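Wrist camera or fixed camera for comparing two grippers in simulation?

Asked by benchnotes in Manipulation > Grippers and End Effectors
Tags: gripper, simulation, camera placement, evaluation
3 answers

I'm trying to choose between two parallel grippers for a small arm and I'd like to do most of the comparison in simulation before we buy either one. The candidates are the Trelach two-finger with the narrow tapered tips and the Fevar wide-pad model. Both have usable models, and both load on the arm without trouble.

My setup is a table with three things on it: a cardboard box, an orange multimeter and a small black dome with a knob on top, about the shape of a service bell. The task is to come straight down over the dome and stop with the fingertips just above it, then close and report contact. I picked the dome because it is low and round and there isn't much to grab.

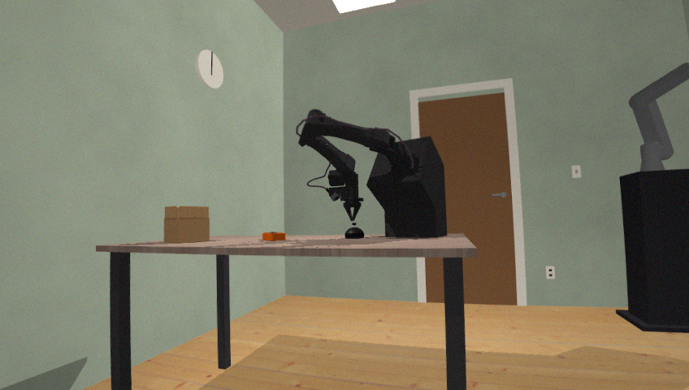
I have been running 10 trials per gripper with the object moved a little each time. The trouble is that my results depend on which camera I feed to the controller. With the fixed room camera the Trelach lines up in 7 of 10 and the Fevar in 6. With the wrist camera the Trelach goes up and the Fevar goes down, and I can't tell if that is the gripper or the view. The Fevar pads hide a good part of the image near the end of the descent.

So my questions are:

Should I use the same camera for both grippers even if it is a worse camera for one of them?
Is a difference of one trial worth anything?
Is there a standard way to place an overhead camera for this kind of thing?

The controller is the Condby one with default gains. I haven't touched anything in there except the speed limit. Lighting is the same in all runs.

Edit: someone asked in a comment. The gripper models come from the vendors, the arm model is ours, and contact settings are identical for both.

Answer 1 (accepted)

By Cheng-en Fu

You are testing two things at once, so split them up.

First take the camera out of it. Give the controller the true position of the object from the simulator and run the whole set again. If the two grippers still differ, you are looking at finger shape, pad friction or the way the wrist offset is set in the model. If the difference goes away, your earlier numbers were mostly about what the camera could see.

Check the tool center point before you do that. Vendor models are not consistent here. Some put the origin at the mounting flange and some at the fingertips, and one I used last year had it partway up the palm. If it is off by a few millimeters, one gripper will always stop short and you will blame the fingers. Command both to the same point above the table with no object under them and read back the fingertip height. 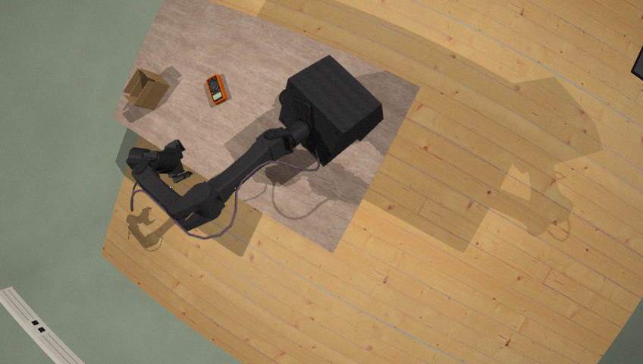
Then put the cameras back one at a time. I would keep three fixed views and the wrist view, and save all four on every run even if only one goes to the controller. Disk space is cheap and you will want to look at the failures from another side. An overhead view is good for left and right error but tells you very little about height. A low side view is the opposite. Most of my own bad descents looked perfect from above.

For your first question, use the same camera for the main comparison and write down that you did. After that, run each gripper with whatever camera suits it best and report that as a separate table. People who buy a gripper are going to mount the camera in a sensible place for it, so the second table is the one they will care about, but the first is the one that can be checked.

For the second question, no. 7 against 6 out of 10 is noise. Don't pick a gripper on that. Simulated trials cost you nothing but time, so do a few hundred with the object position drawn at random, and use the same list of positions for both grippers. Pairing them that way helps a lot. You can then look only at the positions where one succeeded and the other didn't.

On the Condby defaults: lower the approach speed for the last part of the move. The default profile brakes late, and a heavier gripper will overshoot more than a light one. That shows up as a gripper difference when it is a tuning difference. Also make sure the gripper mass in the model is filled in. I have seen it left at zero.
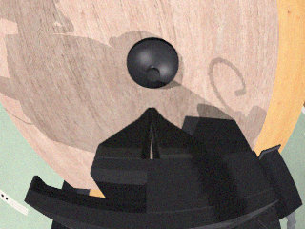 Does the wrist camera need to be calibrated again after changing grippers?

The camera intrinsics stay the same as long as you don't change the lens or the resolution. What does change is the offset between the camera and the fingertips, and you have to update that every time a different gripper goes on. If the camera bracket is part of the gripper model, the camera pose relative to the flange changes too, so redo the hand-eye step. In simulation you can read both transforms directly and skip the calibration target.

I'd also mask out the pixels that the gripper always covers. Render one image with nothing on the table, gripper open, save the outline and ignore everything inside it. Make one mask for each gripper. With wide pads the mask will be big, and that is useful to know before you spend money on it.

Comments on this answer

benchnotes: The tool center point was it, or most of it. The Fevar model had its origin 13 mm behind the tips. Both are now within a millimeter of each other. Rerunning tonight with paired positions.

Cheng-en Fu: Good. Post the numbers when you have them. Keep the old ones too.

Answer 2

By lowtorque

I did something similar with the Man gripper and one other, and I gave up on the wrist view for the last part of the approach. We used it to get above the object, then stored the position and came down blind. It worked fine for things that don't move.

What I'd add is to keep one camera where you can see the side of the fingers, the table surface and the object together. Put it low, close to the height of the tabletop. It's a poor view for a controller but it's the one I open first when a run fails.

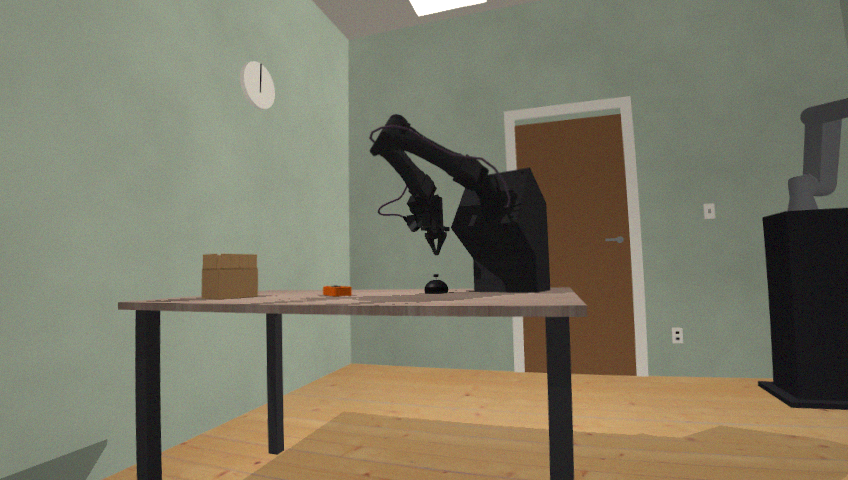
Low side view with the gripper over the dome, box and orange object farther left.

Also try the multimeter as a second target. A flat object and a round one will not rank the grippers the same way. My wide pads were better on flat things and I nearly missed it by testing one shape.

Answer 3

By pm_hollis

Just buy the cheaper one. Simulation contact is never right anyway, you'll be redoing all of this on the real arm. We used foam tape on the fingers and it fixed most of our slipping.

Comments on this answer

lowtorque: Foam tape is fine until you need to know where the fingertip is.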